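Putzen zählt nichts
Warum unser Hochschulwettbewerb die falschen Dinge belohnt

Schnell runtergeschrieben, Sonntag Abend, Tee schon kalt. Ich muss das loswerden, bevor die Jury für den Dronholm-Cup die Regeln fürs nächste Jahr festzurrt. Danach liest das ja keiner mehr.

Also. Maximal 112 Punkte kann ein Team beim Dronholm holen. Davon 60 fürs Laufen, Treppe, Tür, Slalom. Der Rest verteilt sich auf Vortrag, Dokumentation, Sicherheit und dann, ganz hinten, die Haushaltsaufgabe. Ein Waschbecken sauber machen. Kriegt weniger als der Vortrag. Weniger als Folien!

Ich betreue in Urnby seit ein paar Semestern das Projektseminar, unser Team heißt Ristater, und ich bin natürlich parteiisch. Die Studierenden haben sich diesmal fast nur mit dem Waschtisch beschäftigt. Freiwillig. Gegen meinen Rat übrigens.

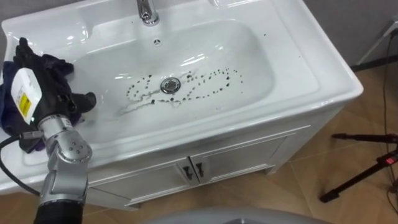 Team Ristater an der Haushaltsaufgabe: Tuch in der Hand, dunkle Punkte rund um den Abfluss.

Mein Rat war dumm. Ich habe wie ein Buchhalter gedacht, wo liegen die Punkte, da gehen wir hin. Salamatu Yakubu hat mich im Seminar gefragt, was die Leute wohl lieber hätten, einen Roboter, der Slalom kann, oder einen, der das Bad macht. Ich hatte keine gute Antwort. Habe irgendwas von Grundlagen gemurmelt.

Dabei steckt im Becken alles drin, was schwer ist. Eine gewölbte, glänzende Fläche. Ein Tuch, das jedesmal anders knittert. Ein Abfluss mitten im Weg. Ein Arm, der von der Seite über den Rand muss. Wer das mal mit einem harten Klotz auf einer ebenen Platte vergleicht, merkt schnell, wie bequem unsere üblichen Übungen sind. Die Platte verzeiht einem viel, und der Klotz hat morgen noch dieselbe Form.

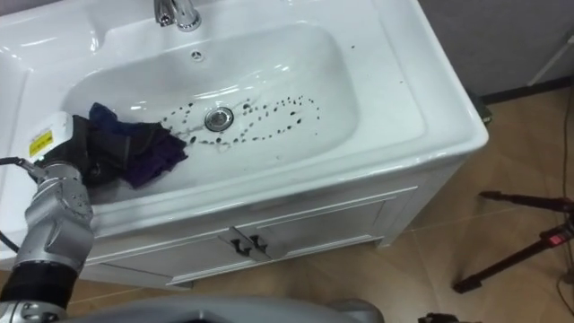
Was die Jury sieht und was nicht

Im Moment gibt es für die Aufgabe genau 2 Noten. Sauber oder nicht sauber. Prasert Panyasiri sitzt in der Jury und verteidigt das, klare Kriterien, keine Diskussion am Stand, jedes Team gleich behandelt. Verstehe ich. Ich habe selbst schon mit wütenden Teams diskutiert, kein Vergnügen.

Aber so lernt niemand was. Ein Team, das neun Zehntel vom Dreck wegbekommt, steht genauso da wie eins, dessen Roboter das Becken gar nicht erst erreicht. Und die Folge kann man an den Anmeldungen ablesen: die meisten lassen die Aufgabe gleich weg und feilen am Slalom.

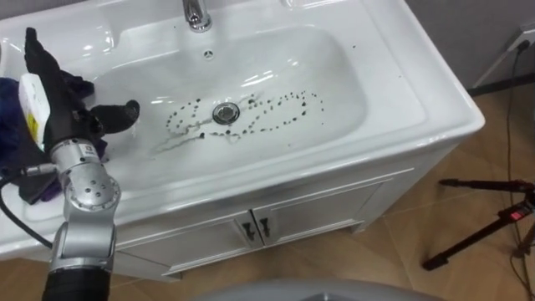 Teilpunkte wären so einfach. Becken in Felder einteilen, vorher schauen, nachher schauen, fertig. Bei uns lag der Dreck als krumme Acht um den Abfluss, eine Schleife links, eine rechts, dazu links unten der graue Schmierstreifen. So ein Muster kann man doch Feld für Feld bewerten! Die linke Schleife für sich, die rechte für sich. Schlieren extra, meinetwegen mit Abzug. Kulap Bunnag hat dafür an einem Nachmittag einen Bogen gezeichnet, eine Seite, passt auf ein Klemmbrett. Liegt der Jury vor. Antwort bisher: keine.

Der Einwand, den ich am öftesten höre, kommt von Kollegen. Putzen sei keine Forschung. Na dann. Der Code vom Team hat 3124 Zeilen, und ich würde jeden von denen gern mal bitten, mir die Stelle zu erklären, an der das Tuch angedrückt wird. Ich kann es selber nur halb.

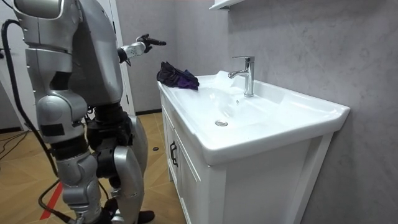

Am Waschtisch in Urnby. Tuch links auf dem Rand.

Was ich will: Laufen runter auf die Hälfte, Haushalt rauf, Teilpunkte nach dem Bogen von Kulap. Und bitte eine Frist für die Antwort, die Studierenden planen jetzt schon fürs nächste Semester. Wer in Dronholm mitliest und das anders sieht, schreibt mir. Im Januar ist Regelsitzung, ich bringe den Bogen ausgedruckt mit.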